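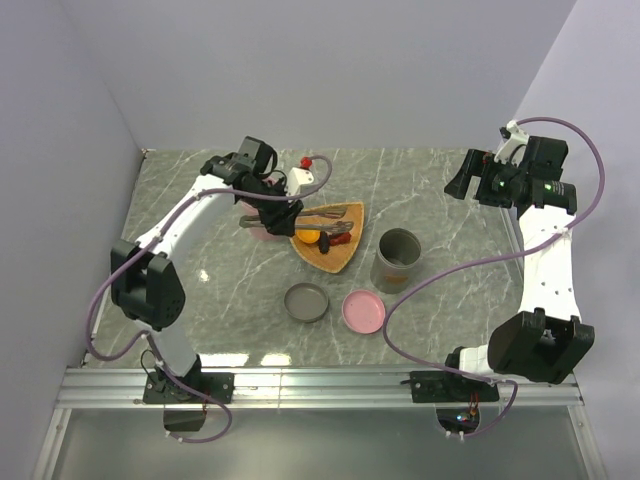 Home - Kids - Things Around the House - Ask Us

Why Do We Weave Things?

By Coralie Ruawai

Somewhere in your home there is probably a woven thing. It might hold bread. It might hold keys, four dead batteries and a button that belongs to no known coat. Grown-ups call this "keeping things tidy," and it is best not to argue.

Weaving means crossing long, bendy pieces over and under each other until they hold together. You need no glue and no nails. The pieces grip because they are squashed against their neighbors, a bit like people on a full bus, except that the people complain.

The bendy pieces can come from lots of plants. Willow is one. Rattan, a climbing palm with very long stems, is another. Straw, reeds and grasses work too. When something is woven from stiff stems like these, we often call it wicker. Wicker isn't the name of a plant, although plenty of adults think it is, and you may enjoy telling them.

Dry stems snap. So weavers often soak them in water first, until they bend nicely. When the finished piece dries, it keeps its shape.

Does it have to be round?

No. Round baskets are common because you can start in the middle and just keep going. But a weaver can make a square, an oval or a triangle. Corners are the fussy part. The strands have to turn sharply without cracking, and a beginner's first corner usually looks like something a bird gave up on.

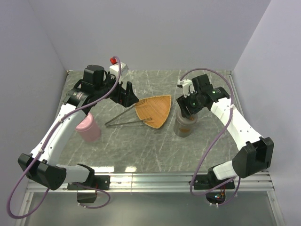

A flat woven piece is good at different jobs from a deep one. Flat and wide is handy for carrying a snack, or for flapping at your hot face in February if you live in the southern half of the world. Deep is better for apples, which roll. For flour you want a container with solid sides and a lid. Flour in a basket is really flour on the floor, with one extra step.

That's the trouble with gaps. They let air in, so onions in a basket stay dry and happy. They also let crumbs out. My aunt in Cloromthorpe has owned the same bread basket for 44 years, and I believe she could make a small loaf from what is under it.

Try it with paper

Fold a sheet of paper in half. Cut slits from the fold toward the open edges, but stop before you get there. Open it up. Now cut 7 strips from a different color and thread them through, one at a time: over, under, over, under. Start the next strip the opposite way: under, over, under, over. Push each strip up snug against the last one.

If it falls apart, check whether two strips in a row started the same way. Mine did. I blamed the scissors.

Tape down the ends and you have a mat. It will hold one cookie, or two if they are polite.

Shares: 63 | Comments: 7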